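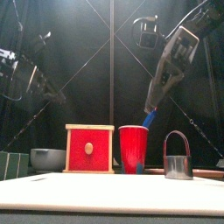

Arrangement of Small Items on a Kitchen Work Surface
Project report, Home and Workplace Design, Zisesdale
Submitted by Teodor Mocanu
24 Sep 2026

1. Purpose

The project compared ways of arranging a small set of kitchen and household items on a table used for food preparation and clearing up. The question was whether a fixed arrangement shortens the time needed to put the items back after use, and whether the color of the surface under an item affects how often it is put back in the wrong spot.

The topic follows from a class exercise in March, in which each group cleared a shared kitchen and wrote down where time was lost. Our group lost most of it on small items that had no set place. Large items such as pots were put away without discussion.

2. Surface and background

All work was done on a white tabletop in front of a black curtain. The curtain hides shelves and wall fittings that would otherwise give position cues. An early trial without it showed that people lined items up with whatever was behind the table, so results from that trial were dropped.

The white surface has one drawback. Pale items are harder to pick out against it than colored ones, and their edges are lost under strong overhead light. The lamp was therefore kept at one setting for all sessions.

3. Items

Items were chosen for clear differences in color and shape. The set included a red cup, a dark green box and a blue stick. The cup was used as an upright holder for the stick in some layouts and left empty in others. The box stood upright in every layout, at the left end of the row.

A white cutting board with an oval handle slot was used for the second part of the work. The board is rectangular and its long edges are straight, which makes it easy to line up by eye with the edge of a table. Small items were set directly on it.

4. Layouts

There were 5 layouts:

Layout A: single row, left to right, tall items at the ends
Layout B: single row, tall items in the middle
Layout C: two short rows, tall items at the back
Layout D: items grouped by color
Layout E: no set arrangement, used as the baseline

In the row layouts the gap between neighboring items was 7 cm. Smaller gaps were tried first, but items were knocked over when the hand came in from the side. Larger gaps used too much of the table and left no room for the board.

5. Procedure

Tests were run with 14 participants. Each was shown a layout, then the items were moved to a tray beside the table. The participant put them back from memory. The time limit was 180 seconds. A placement was marked correct if the item stood in its place in the order, the right way up. Exact distance from the mark was recorded but not scored.

For the cutting board part, the participant placed a small item on the board, level with the lower half, and then picked it up again without shifting the board.

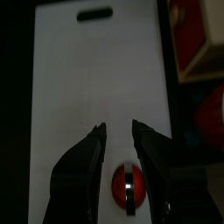

Placement on the board was harder to repeat than placement on the table. Round items moved when released, and the board gives no mark to aim for apart from the handle slot and the edges. Participants who used the slot as a reference kept closer to the center line than those who worked from a side edge. Glossy items also showed a bright reflection from the lamp, and several people reported that this made it hard to judge where the middle of the item was.

6. Results

Layout A gave the shortest times and the fewest wrong placements. Layout C was close behind, but the front row had to be filled last, and participants who began with the front row had to reach over it. Layout B was slower. The middle of the row was filled first and the outer items were then pushed outward to fit.

Layout D gave mixed results. Grouping by color helped with strong colors and did nothing for pale items, which were put in different groups by different people. Layout E was the slowest, as expected.

7. Limits

The set of items was small and all of them were light. No wet items were used. The order of layouts was the same for every participant, so some of the gain in the later layouts may be due to practice. A second run should change the order and add a board in a darker color for comparison.

8. Storage of materials

The items and the board are kept in the project cabinet with the layout sheets. The timing records are in the group folder under the file name for each layout. Anyone repeating the test should set the box down first and measure the row from its right side.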